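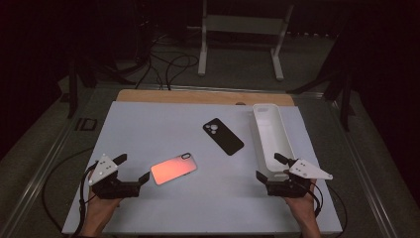

Cases

By the time the leaves came down that November I had put so many phone cases into so many trays that I did it in my sleep, or so I was told at breakfast. The room was called the Cellar, though it was on the second floor, and it had black curtains or black walls, I never checked which, and gray carpet and a hum you stopped hearing after the first day or two.

The job was simple enough to explain to my aunt, who asked every Sunday and forgot by Monday. You took a gripper in each hand, you picked up the orange case, then the black one, and you laid them in the long white tray. Then you put everything back a little differently and did it again. Somewhere up in Gillirthorpe a machine would watch what I had done and try to get the hang of it.

We were paid for 65 good ones a shift. A good one had no dropping and no dithering, and I am a born ditherer. I would hover over the black case, wondering which end it would rather be lifted by, as if it had feelings on the matter — and there went another take.

On my last evening the screen said 1189. I thought of stopping at that, and then I set the orange case down at a slant, the way my mother used to leave her glasses on the arm of the sofa, and brought the left gripper in slowly. I wanted the machine to have one that was a bit careful. I pressed the pedal to save it, hung up my badge and went down to catch the number 22 bus.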